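Telas, mantas y cortinas: galería de la sala de Sutville

Lunes 4 de mayo

En esta página reúno lo que queda de nuestra jornada de orden en la sala de Sutville. Durante el invierno habíamos recibido muchas telas: mantas, cortinas viejas, ropa de abrigo, retales grandes del taller Kassab. Todo estaba guardado en bolsas cerradas y era difícil saber qué teníamos. Randa Sfeir propuso abrir todas las bolsas el mismo día, mirar cada pieza con calma y decidir su lugar. Así lo hicimos, entre 5 personas y con 2 descansos para el té.

El inventario de marzo hablaba de 333 piezas. Al final de la jornada el cuaderno tenía 653 líneas, porque en marzo los retales se contaron por bolsa y esta vez los apuntamos uno por uno. Lavanya Bhat escribió casi todo el cuaderno, con una letra que por suerte todos podemos leer.

Para separar usamos el peso y el tacto antes que el color. Las telas finas fueron al armario alto, las gruesas a los estantes de abajo. Lo que tenía un agujero o una costura abierta pasó a la caja de reparaciones, con un papel pequeño sujeto por un alfiler. Yakubu Ogbonna, que cose mejor que yo, ya se llevó una parte a su casa. 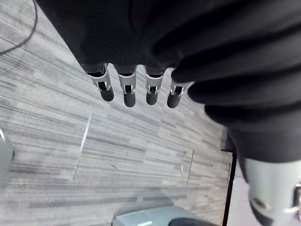 Las telas oscuras fueron el trabajo más lento del día. En una tela casi negra no se ve bien dónde termina un pliegue y dónde empieza una costura, y hay que buscar el borde con la mano. Esta forma dobleces gruesos y blandos, uno encima de otro, y solo por un lado se nota su textura de rayas finas; en el otro parece más lisa. Me gusta cómo se marca contra el gris de las losetas de moqueta. Para las piezas así hemos decidido un método: primero se sacuden, después se miran cerca de la ventana y solo entonces se doblan en tres. Si se doblan antes, las pelusas se quedan dentro hasta el año siguiente.

Juwita Jugah prefiere enrollar las telas gruesas. Dice que un rollo no deja marca y que se saca del estante sin mover los otros. Yo soy de doblar – mi madre doblaba todo, también las bolsas de papel – pero tengo que reconocer que en los estantes bajos los rollos caben mejor. De momento conviven las dos maneras: rollos abajo, dobleces en el armario.

Las etiquetas son del tipo Fleken, de cartón con hilo. Llevan el número del cuaderno, la medida y una palabra sobre el cuidado: «agua fría», «a mano», «solo aire». Si alguien toma una pieza prestada, por favor deje la etiqueta en el gancho de la puerta y no en el bolsillo. El año pasado perdimos varias de esta manera.

Quedan cosas pendientes. Las cortinas largas necesitan una barra más resistente, que Ghassan Karam va a pedir a Multimska. También faltan bolsitas de lavanda para el armario alto, y una tapa para la caja de reparaciones. Los retales demasiado pequeños están en el cesto de la entrada y se pueden llevar libremente, para parches, trapos o trabajos con los niños.

Quien quiera ver el cuaderno puede pedirlo a Lavanya. Los retales de Kassab empiezan en una página nueva, con una cinta azul como señal.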